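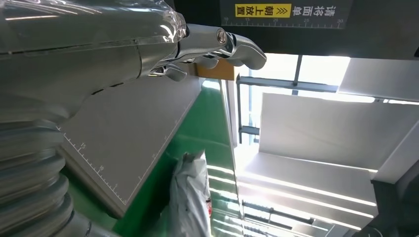 Roscoe Pettigrew wrote on 03/10/2021:

> I still say we drop the spring potluck and get it catered. Last
> time there were 10 pans of baked ziti and one bag of ice. I like
> ziti fine. I do not like it 10 ways, and my wife says four of
> those were the same way.

Roscoe, I was one of the ziti people, so weigh this accordingly.

I called Javetti for a quote. They want $2000 for the hall at Grornulstead, which covers 61 plates, a salad, and a man to stand behind the salad. Guess what the main dish is. They do offer a chicken, but it costs extra and the lady on the phone did not sound proud of it.

So I would keep the potluck and put up a sign-up sheet. We had one years ago and it worked until somebody wrote "surprise" on nine lines. This time you write the dish. If the line says ziti and there are already 2 of them, you are bringing beans.

The Calimlim sisters have offered their egg rolls again, on the condition that they don't have to sit by the speaker. Please give them whatever they want.

If we miss the spring date, June is open at the hall, but the air conditioning there is mostly a noise.

Sheet goes up at the front desk tomorrow. Bring your own pen, the one on the string is dead.

Crisanto Umali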